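Scoring a walk-off when runner on first never touches second?

posted 22 Dec 2018

Hi all, first season scoring for Pindby under 15s, still learning. Bottom of the last, tied 4-4, bases loaded, two out. Our kid lines one into the gap. Run comes in from third, everyone goes mad, batter touches first. But the runner who was on first stops halfway and runs over to hug people. Nullach's shortstop gets the ball, steps on second, yells at the ump. Ump had already waved it off as game over.

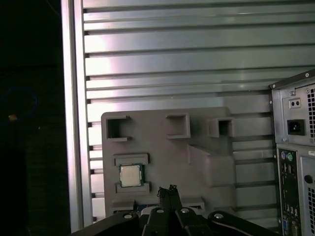 Coach says the run counts because it crossed the plate well before. Their coach says no run, play on. I put it down as a single and a win but now the league wants my sheet and I dont want to look silly. Which is it? And does the batter still get his hit?

Illow

It's a force out. Third out on a force means no run, doesn't matter how early the kid crossed home. Runner from first has to go touch second, game over or not. Should of been 4-4 and into extras.

And no, batter doesn't get a hit. Fielder's choice, put out to the shortstop unassisted. Ugly but that's how it goes in the book.

Check your league rules on protests though. Ours has to be lodged before the umps leave the field, after that the score stands, right or wrong. If nothing was lodged then leave the win as is and write a note on the sheet saying what you saw. 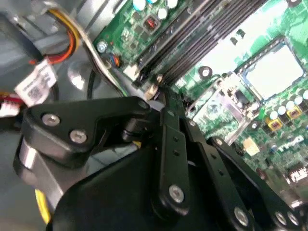
Liang

Agree with Illow on the force. Happened to us in April, centre fielder had already chucked the ball over the fence so no appeal, lucky us. Cost the other mob a spot in the finals.

Only thing I'd add, don't change anything on your sheet till you hear from the league. Score what the ump called. He called the game over so it's a win with a run in, you're the scorer, you don't overrule him. Send them the sheet plus the note.

Also tell your runners. Every single training. Touch the next base THEN go nuts.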